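Sports Coaching 2, Unit 8: Middle-distance training and the claims made for it
Notes by Beatrice Obura

Read these before the seminar. Bring the Trunthorpe training diary with you, printed.

Most of what gets said about the 800 is said by people with a stopwatch and one good athlete. I include myself. A coach has a runner who improves, the runner was doing hill sprints, and by August hill sprints are the secret. Ask how many others did the same hills and went nowhere. You will rarely get an answer. 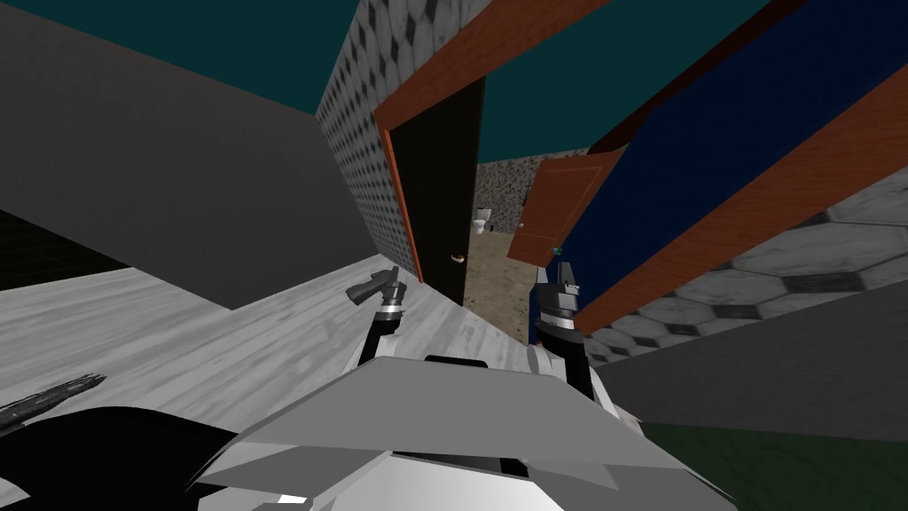 Fig. 1. Simulated interior with a robot's two arms, each ending in a gripper.

The 50/50 claim

You will read that the 800 is half speed and half endurance. Ask what is being divided. Energy? Training hours? The textbooks slide from one to the other without saying so. Even if you settle on energy, a figure taken from a lab treadmill at steady pace tells you little about a runner who goes out too fast, gets boxed in at the bell and has to kick wide. Treat it as a slogan until someone shows you the method.

Altitude camps

Athletes come down from camp and run well. They have also slept, eaten properly, skipped work and trained with better people. Wycliffe Makokha's diary from the Trunthorpe group is useful for this. He ran his best times after a camp, yes, but he also ran close to them the spring he stayed home and moved in with his training partners.

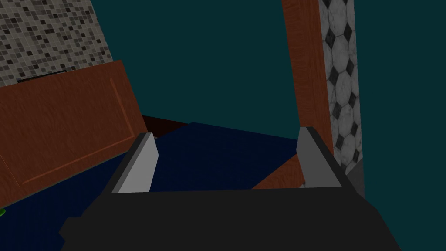

The diary has 329 entries and I would like you to read all of them, including the dull ones. Look for missed sessions. A plan on paper is one thing, and what the athlete did when his calf was sore is another. Muthoni Koech coached him for most of that stretch and her margin notes are blunter than mine.

Pacing

Received wisdom says a faster first lap is best. Fast compared with what? Championship heats are often slow and tactical, and lumping them in with paced races makes nonsense of the averages. Yuto Aoki will show his lap splits in the seminar. Please argue with him about which races he left out.

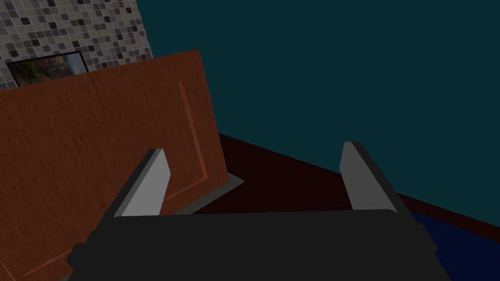 Wearables and recovery scores

The Cestis watch gives a readiness number every morning. I asked what goes into it and got a brochure. Jeptoo Laizer wore one through a full winter and stopped looking at it after it told her to rest on the morning of her best race. One runner proves nothing either way, so don't quote her in your essay as if she did.

For the seminar

Pick one claim from these notes. Write 15 lines on what evidence would change your mind about it. If your answer is "none," pick another claim.

Essays go in the Unit 8 folder by 4 p.m.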